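Notebooks > Work and days > August

Reading time: 4 min

I write this at the kitchen table, 10 in the evening, with my shoes still on. In the morning I promised myself to write every day this month, and already I missed more days than I wrote. So today I will try to be complete.

The number on the board by the lockers is 2,988. This is how many pieces are waiting to be taken apart and sorted at Vesuvbridge. When I started in the company, there was no number on the board, there was only a list of birthdays. I liked the birthdays more. But I must be fair, the number was bigger in the spring, and my wrists remember why it became smaller so slowly.

The arm has now been with us for 8 weeks. We call it Rirnedska, because this is the name of the project on all the papers, and after some time it is easier to say a name than to say "the arm at the second bench." The people from Faltomow who installed it do not like this so much. They say "the cell." For me a cell is something in a prison or in a body, so I stay with Rirnedska.

I was on the early shift, from six. My work now is to prepare. I look at the drives in their caddies, I put them in the plate the right way, I check that the small parts sit flat in their pockets. Before, my work was to do everything myself, from the closed computer to the sorted boxes, and I had my own order for it. First the side panel, then the drives, then the rest. I could do it and think about my sister, or about dinner. Now I must think about the plate.
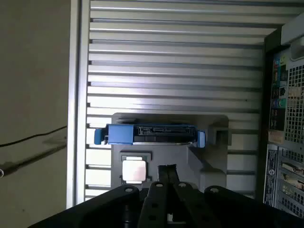

The strange thing is that I have more patience for it than I expected. When I work with my own hands, I forgive many things. If a drive is a little crooked, my fingers correct it and I do not even know that they did. For Rirnedska I have to know it. In the first week I could not explain why one caddy was "good" and another was "not good," and the young engineer stood beside me with his laptop and waited for the words. It was like being asked how I tie my shoes. I went home with a headache. But some days later I had the words, and he typed them, and now there is a page in the work instructions which is more or less me talking. My name is not on it. I looked.

At the break we discussed the same subject as always. Will there be fewer of us at Christmas? Ní Chonaill, where many of us worked before, also brought in machines, and there the night shift was closed. The manager says that here it is different, we have more work than people. Maybe it is true. The number on the board says it is true. But I noticed that two colleagues left in the summer and the company did not look for new ones, and the manager did not say anything about this.

My friend from the packing side is angry, and I understand her. She was the fastest of us. She had a kind of pride in it, and everybody knew it, the new ones were sent to her to learn. Now the new ones are sent to a screen. She told me today, "You are lucky, you like to explain." I did not know if it was a compliment. I gave her half of my plum cake and we talked about her son's driving test.

In the afternoon I counted for the shift report, this is also my duty now. We have done 1,131 drives since the arm came to our bench. I wrote it in the box on the form, and then there was another box, "operator comments," and I thought for a long time. I wrote: "The chair at the second bench is too low." This is a real problem. When I loaded by hand I was standing, and now I sit more, and to see the plate well I must stretch my neck like a goose. 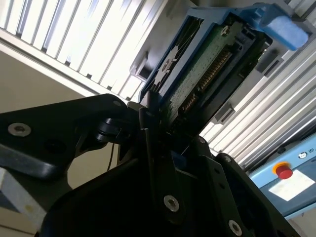 My wrists are better, this I want to write down also, so that I read it later when I am in a bad mood. Last winter I slept with a bandage on the right one and could not open a jar. Yesterday I opened the pickles without thinking. The doctor asked me what I changed and I said, "My colleague changed." She thought that I meant a person.

What I miss is the noise of the others. When four of us were working at the long bench, somebody was always telling something, and the screwdrivers were going, and the hours went too. Now we are spread out, each one with her own station, and to speak with somebody I have to get up and walk. I asked if the stations could be turned so that we look at each other and not at the wall. The engineer made a note. He is a polite boy and he makes many notes.

Tomorrow is early shift again. I have to iron a blouse, answer my sister, and find the cushion from the garden chair, I want to take it to work.

Recent entries
The bus that did not come
First week with the screen
Plum cake, second attempt
A letter from my sister
What the doctor said about my wrist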